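The Visit

The bus from Magesa let us off at the wrong gate, so we walked the length of the fence to find the right one. There were nine of us from the night class. The teacher had a letter with the name of the building on it, and she held it out in front of her the whole way as if the wind might read it for us.

The Driletti building had been a cannery once. My mother worked there before I was born. She packed peaches on the second floor, and when I told her where the class was going she asked me to see if the freight elevator was still there. I said I would look.

A woman in a green jacket met us in the lobby and gave us stickers to write our names on. She said Musata had the whole second floor now and that we were lucky, the open day had been full for weeks. Then she asked us to sign a sheet that said we would not touch anything unless somebody handed it to us. I signed on the line below the teacher.

The freight elevator was gone. There was a stairwell there now, painted yellow, with seven posters going up it about washing your hands.

Upstairs they gave us a talk in a room with folding chairs. The man giving the talk had a cold. He said that a robot did not know what a drawer was. It did not know what a book was, or that a tissue weighed less than a book, and you could not tell it these things in words. You had to show it, and you had to show it many times. Each person on the floor did 780 short tasks before they were moved to a different set of furniture.

"What kind of tasks?" the teacher asked.

"Putting things away," he said. "Taking things out. Tidying, mostly."

One of the men from our class, who drove a forklift at Zurken until they closed the plant, asked if it paid. The man with the cold told him what it paid. The forklift driver nodded and looked at his hands, and I could see him doing the arithmetic.

After that we went out onto the floor. I had expected machines. There were desks and cabinets and lamps, like a furniture store where the price tags had been taken off. The people working did not look up when we came in. They had grippers in their hands, and they did everything with those, slowly, the way you would carry soup.
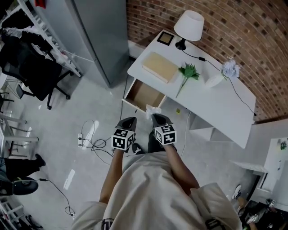

I stood and watched one desk for longer than the others. The work was very quiet. A piece of tissue is a hard thing to pick up if you are not using your fingers. You come at it from above and it slides. You come at it from the side and it folds over. I had never thought about any of this, and I have picked up a lot of tissue in my life — I cleaned offices for eleven winters before my back went.

The woman in the green jacket came over and stood next to me.

"Do you want to try one?" she said.

I said I did. She took me to a table by the window where they had a pair set out for visitors, and a wooden block, and a sponge, and a cup. She showed me how to hold them. They were lighter than I thought they would be. She told me to put the block in the cup.

I got it the first time. She said that was good. She told me to do the sponge, and I got that too, but I squeezed too hard and it jumped out and went under the table. We both got down on the floor to look for it. While we were down there she told me that she had started on the desks herself, in September, and that for the first month she dreamed about drawers.

"Bad dreams?" I asked.

"No," she said. "Just drawers."

She found the sponge. I tried again and it went in.

I asked her what happened to all of it afterward, all those people putting things in drawers. She said it went to another building and she had never been to that building. She had heard that there was a robot there with two arms that could make a bed. One of the others had seen a video of it. It took a long time with the corners, she said, but it did get them.

I told her my mother had packed peaches in this room. She looked around at the walls and the windows.

"Where did they stand?" she asked.

I didn't know. I said I would ask.

The teacher was calling us together by then. The forklift driver had an application form folded in his shirt pocket, with one corner sticking up. I asked if I could have one too, and the woman in the green jacket went to get it. There were three pages. The last page asked if you had steady hands, and there was a box for yes and a box for no.

On the bus I called my mother and told her about the elevator. She was quiet, and then she asked what they did up there now.

"They tidy desks," I said.

"Whose desks?"

I told her they weren't anybody's. She asked me to say it again because the line was bad, and I said it again, and the bus pulled out onto the Magesa road.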